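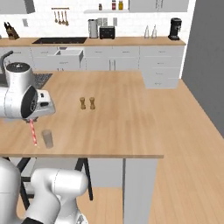

**Sadcombe work** is a form of indirect mosaic in which broken household china is laid face down on a paper pattern, backed with mortar, and lifted into place as a finished panel. It takes its name from the town of Sadcombe, where it was first made for sale. Most Sadcombe work is used indoors, on kitchen walls, hearths, and tabletops, though outdoor panels are known from Arnport and a few other coastal towns.

The technique is related to pique assiette, which also uses broken plates, but differs from it in the way the surface is formed. Pique assiette is usually pressed straight into wet adhesive and keeps the curves of the original dishes. Sadcombe work is leveled against a flat board, so the face of the panel is nearly smooth and any unevenness is hidden in the mortar behind.

## Origins

The method grew out of the pottery trade at Sadcombe, where seconds and kiln breakages were sold by the barrow. Early pieces were plain hearth slabs made in two or three colors. Poppy Bickerstaff, a paper-hanger's daughter, began drawing full-size patterns for the slab makers and later ran her own shop. Her patterns were the first to be numbered, and the surviving pattern book lists 329 designs. Many of these are small border repeats. The larger designs show boats, hens, fruit, and lettering.

Bickerstaff's shop closed when cheap printed tile became common. The patterns passed to a builder's merchant in Arnport, who used the blank backs for invoices, and several are known only from those sheets.

## Materials

The china is sorted by thickness before it is sorted by color. Dinner plates are preferred, because their centers are flat and give large pieces. Cups and bowls are used only for narrow lines, where the curve matters less. Pieces with a gilt rim are traditionally kept for lettering.

The paper is a strong brown kraft. It is coated with a flour-and-water paste, which holds the pieces while the mortar sets and washes off afterward. Modern makers sometimes use a diluted craft glue in place of flour paste, but it is harder to remove from unglazed edges.

The mortar bed was originally lime and fine sand. Cement-based mortar has been usual in new work for many years. Repairs to lime panels are normally made in lime.

## Method

1. The pattern is drawn in reverse on the paper and pinned to a flat board.
2. China is cut with wheeled nippers and pasted face down, beginning with the outline.
3. A wooden edging is fixed around the pattern, and the gaps are filled with a thin slurry.
4. The mortar bed is added to a depth of up to 12 mm and struck off level.
5. When the bed has hardened, the panel is turned over, the paper is soaked, and the paste is sponged away.
6. Missed joints are filled from the front.

Panels wider than an arm's length are made in sections. The dividing lines follow the outlines of the design where possible, so that the joins are less visible once the panel is on the wall.

## Use in kitchens

The smooth face made Sadcombe work practical behind stoves and sinks, and kitchen panels make up the largest group of surviving pieces. They were usually set directly above the counter, with a narrow border at the bottom in a single dark color.

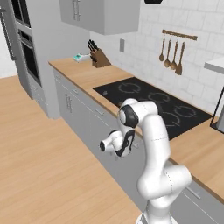 *Computer rendering of a kitchen counter with a light wooden top and a white robotic arm.*

Tabletops and counter inserts were made the same way but with a thicker bed. They are heavy and prone to cracking across the middle if the base flexes. Later examples have wire mesh in the mortar.

## Regional forms

**Arnport.** Outdoor panels, mostly house names and numbers, with wide joints and a pale gray grout. Blue-and-white china is dominant.

**Ostura.** Small pieces, closely set, with almost no visible joint. Ostura makers cut their china square and often worked without a drawn pattern.

**Makokha type.** A later form named after the Makokha workshop, which mixed china with glass and beach pebbles. Some writers do not count it as Sadcombe work, as the pebbles stand above the surface.

## Surviving examples

A survey of the area recorded 170 panels still in their original positions, the majority in private houses. The largest is a hen-and-basket design in a former dairy at Sadcombe. It is made in 2 sections and has lost part of its lower border.

## See also

- Pique assiette
- Indirect method (mosaic)
- Andamento
- Trencadís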